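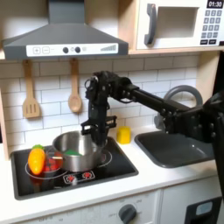

Posted by Anayeli Bañuelos

Veluvine Dirnstead Toddler Sleep Pod

The Dirnstead is a floor-level travel bed for children who have outgrown a crib but still roll around at night. It opens into a low, enclosed bed with mesh sides and a padded floor. Use it in a rental, at the grandparents' house, or inside a family tent.

It comes in two sizes. The Small fits between a queen bed and the wall in most hotel rooms. The Long is the same width and gives a taller child more room at the feet. Both use the same carry bag and the same mattress style, but the fitted sheets are not interchangeable, so check the size printed on the bag before ordering extras.

What's in the bag

Sleep pod with poles attached
Self-inflating mattress
Fitted cotton sheet
Four corner stakes for outdoor use
Carry bag with shoulder strap
Patch kit

Setup

Take the pod out of the bag and lay it flat with the logo facing up. Pull the two side poles apart until the corners lock. You will hear a click at each one. Unroll the mattress, open the valve, and leave it alone while you unpack the car. Close the valve, slide the mattress into the floor sleeve, and zip the sleeve shut. The sleeve keeps the mattress from sliding out from under a child who kicks.

The door zips from the outside and from the inside. There is a toggle to hold it open during the day, when a lot of kids like to use the pod for reading or for stuffed animals.

Packing it up takes longer than setting it up, mostly because of the mattress. Roll it once to push the air out, close the valve, then unroll it and roll it again tight – it will go in the bag on the second try.

Materials and weight

The floor is coated polyester with a 3,000 mm water rating, which is enough for damp ground under a tent floor. The sides are fine mesh that keeps out mosquitoes. The roof panel is solid to block hallway or campfire light, and it unclips on warm nights. The Small weighs 5 pounds with everything in the bag.

The pod is not a stand-alone tent. It has no rain fly and should not be left outside overnight without cover. 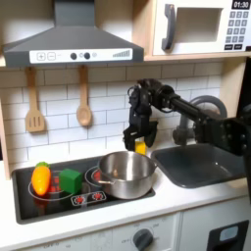

Can the mattress cover go in the dryer?

Air dry only. Wash the cover and sheet in cold water on a gentle cycle and hang them up. Wipe the floor and mesh with a damp cloth and mild soap.

Age and safety

For children 2 and up who can open a zipper by themselves. Do not use the pod for infants. Set it on the floor or flat ground, never on a bed or couch, and keep it away from heaters, stoves, and window cords. Stop using it if a pole is cracked or the mesh is torn.

Colors

Moss, Clay, and Lü, a pale gray-green we added in April. The roof panel matches the floor. The mesh is black in all three.

Shipping and returns

Orders ship from our Cluvodville warehouse. Unused pods can be sent back in the original bag. Replacement poles, stakes, and sheets are sold separately – have your size ready when you order.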